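プレスリリース

2024年3月

ナッツミルク専門の小さな読書喫茶「Billilura(ビリルーラ)」、朝の部をはじめます

こんにちは、Billilura店主です。プレスリリースというものを自分で書くのは2回目で、前回は開店のときでした。あのときは見よう見まねで「弊社は」なんて書いてしまい、読み返すたびに顔が熱くなるので、今回はふだんの口調でいきます。記者のみなさま、読みにくかったらごめんなさい!

お知らせしたいのは、朝の部のことです。これまで昼すぎからのんびり開けていた当店ですが、来月から朝7時半に開けることにしました。出すものは、ナッツミルクと、パンと、スープ。それに本です。本は売り物ではなくて、棚から勝手に取って読んでもらうもので、朝の部のために短い文章の本ばかり50冊を新しく並べました。通勤前の15分で一篇読み切れるもの、という基準で選んでいます(選んでいるあいだに自分が読みふけってしまい、開店準備が遅れたのはここだけの話です)。

きっかけは、お客さまからいただいた一枚のはがきでした。夜勤明けに寄れる静かな場所がこの町にはない、という内容で、店のレジ横にしばらく貼っておいたんです。そうしたら、それを読んだ別の方が「わたしも」と小さく書き足していかれて、気づけばはがきの余白がなくなっていました。朝に開いている店は駅前にいくつもあるんですけど、音楽が大きかったり、席が高かったりして、疲れた体にはちょっとつらい。その気持ちはわたしもよくわかります。前の仕事では朝の6時に帰る生活を4年していましたから。

というわけで、朝のBilliluraは音楽をかけません。照明も昼より落とします。注文は紙に丸をつけて渡していただく方式にしたので、ひとことも話さずに朝ごはんを食べて帰ることもできます。もちろん、話したい方とはいくらでも話しますよ。カウンターのいちばん奥、窓に近いほうがおしゃべり席です。

献立のことも書いておきます。ナッツミルクは、アーモンド、カシューナッツ、くるみ、ヘーゼルナッツ、それからその日のブレンドの5種類。前の晩からナッツを水に浸けて、朝いちばんに挽いて、布で絞ります。この絞りが腕にくるんです。開店したころは一日分で音を上げていたのに、いまでは鼻歌まじりでできるようになりました。甘みはつけずにお出しして、お好みでシロップかはちみつを足していただきます。温めるか冷たいままかも選べます。

ちなみに「ナッツミルク」という言葉、けっこうややこしいんです。当店のものは水とナッツだけで、牛乳は入っていません。でも牛乳にナッツを合わせた飲みものだって世の中にはたくさんあって、どちらもおいしい。牛乳と合わせたものはこくがあって、子どものころに飲んだ甘い飲みものを思い出します。お客さまにもよく聞かれるので、店のメニューには牛乳を使うものと使わないものを、はっきり分けて載せることにしました。

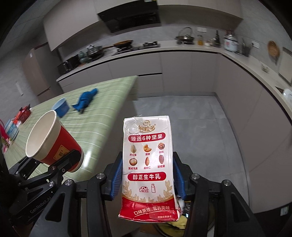

常連の方から、どうせなら牛乳入りのブレンドも朝に出してほしい、冬の朝に水だけのナッツミルクは少し心細い、と言われたこともあります。その方いわく、家で温めた牛乳にくるみペーストを溶いたら一日じゅう機嫌がよかったそうで、そこまで言われたら試さないわけにいきません。何度か配合を変えてみて、くるみとカシューナッツを牛乳でのばした「朝の白」という一杯ができました。こちらも朝の部限定でお出しします。カップは大きめです。両手で持ってください。

パンは、となり町のFlusen(フルーゼン)さんにお願いしています。粉の配合から相談にのってもらって、ナッツミルクの絞りかすを練りこんだ丸パンを焼いてもらえることになりました。絞りかすって、毎日けっこうな量が出るんですよ。これまではわたしがクッキーにして配ったり、自分の夕飯のハンバーグに混ぜたりしていたんですが、さすがに追いつかなくなっていました。Flusenさんの丸パンは皮がぱりっとしていて、割ると香ばしいにおいがします。試作の段階で食べすぎて、お昼が入らなかった日もありました。バターは添えますが、まずはそのままひとくちどうぞ。

スープは日替わりで、2種類からお選びいただけます。野菜の仕入れ先はHenriques(エンリケス)農園さんです。形のそろわないかぶや、葉っぱのついたままのにんじんが箱で届くので、その箱を開けてから献立を決めます。ですから事前に「明日のスープは何ですか」と聞かれても、お答えできません。わたしも知らないんです。かぶが多い時期はかぶが続きますので、そこはどうかおおらかな気持ちで。

それから席の話を少し。朝の部に合わせて、椅子を入れ替えました。家具の修理をしているVilance(ヴィランス)さんが、古い図書室で使われていた椅子をまとめて直してくださったものです。座面が低めで、背もたれがしっかりしています。座ると、思ったより深く腰が落ち着いて、立つのが面倒になるかもしれません。乗る電車が決まっている方は、浅めに腰かけることをおすすめします。

お子さま連れも歓迎です。静かにしなきゃ、と気をつかいすぎなくて大丈夫。棚のいちばん下の段には絵本も入れましたし、ミルクは小さいカップでもお出しできます。ただ、当店はどのテーブルでもナッツを扱っています。パンにもナッツが入りますし、調理場も器具も共用ですので、ナッツや乳製品のアレルギーをお持ちの方のご利用は難しいと考えています。ご一緒の方にもお伝えいただけるとうれしいです。

朝の部の営業は7時半から10時まで。そのあといったん閉めて片づけをして、午後はこれまでどおり13時に開けます。お値段は、ナッツミルクと丸パンとスープのセットで980円。飲みものだけでもどうぞ。お支払いは現金のほか、主なカードも使えるようになりました(ようやくです、お待たせしました)。予約は受けておらず、席が埋まっているときは軒下の長椅子でお待ちいただくことになります。ひざかけを置いておきますね。

この先のことも、決まっている分だけ。9月には棚の本を入れ替えて、お客さまから推薦していただいた本だけの棚をつくるつもりです。推薦用の紙は今月から店に置いています。題名だけでも、好きな一行を書き写してくださってもかまいません。すでに何枚かいただいていて、知らない本ばかりで毎晩わくわくしながら調べています。

取材をしてくださる方へ。朝の部の時間中は、お客さまのくつろぎを優先したいので、撮影はご遠慮いただいています。閉店後の10時すぎか、午後の開店前でしたら、店内も調理場もご案内できます。絞りの作業を見たい方は早朝5時半に裏口へどうぞ。眠そうな顔のわたしが出ます。試飲もご用意しますし、腕に自信のある方には布を渡しますので、ぜひ絞っていってください。

お問い合わせは、店頭、または当店ホームページのお問い合わせ欄からお願いいたします。電話は朝の仕込み中は出られないことが多いので、午後におかけください。

ナッツミルクと本の店 Billilura
店主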